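Reading time: 2 min

Estlow, 23rd August - The band Romura will release its second album, "Strachan", in September on the label Etidgate. The album has 11 songs and was recorded in Estlow, in the same building where the band has practiced from its first days.

The record was produced and mixed by Jaime Quintela. He also played the organ on two songs, when the band could not find the right sound with guitars. All the basic tracks were played live in one room, and the singing was added later, mostly in the evenings. The whole work took 14 days in the studio, with a pause in the middle so that everybody could listen at home and decide what must be changed.

"We came with too many songs and too many opinions," says the singer and guitarist Gregor Menzies. "Jaime asked us to play each song at half the volume. Some of them became better immediately, and some of them we took off the album the same night. I was sad for one of these, but he was right."

The first single, "Low Water", can be heard already now. It is a slow song with brushes on the drums and a long ending, and it was the last one to be written for the album. The band wrote it in one afternoon and kept the second take. 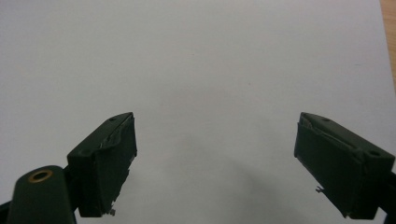
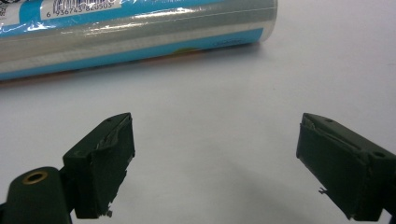 The title of the album comes from the street where three of the four members shared an apartment. Several of the songs speak of that time - the neighbors, the night bus, the work in a bakery which Menzies left when the first album came out. The closing song, "Seven Stairs", is the only one without drums. It was recorded with a single microphone and lasts more than 7 minutes.

Etidgate will publish "Strachan" on vinyl, on CD and in the usual digital shops. A small part of the vinyl edition, 118 copies, is numbered by hand and comes with a booklet of the lyrics. These copies are sold only at the concerts and directly from the label, one for each person.

Romura will present the album with a concert in Estlow on the evening of the release. Jaime Quintela joins the band on organ for this concert, and the new songs will be played in the same order as on the record. After the break there will be older songs, also some which the band has not played for a long time. More concerts are in preparation and the label will announce them when the places are confirmed.

Journalists and radio stations can ask the label for the complete album in advance. We kindly ask that reviews are not published before the day of release. Interviews with Gregor Menzies are possible by telephone or in person in Estlow, preferably in the mornings.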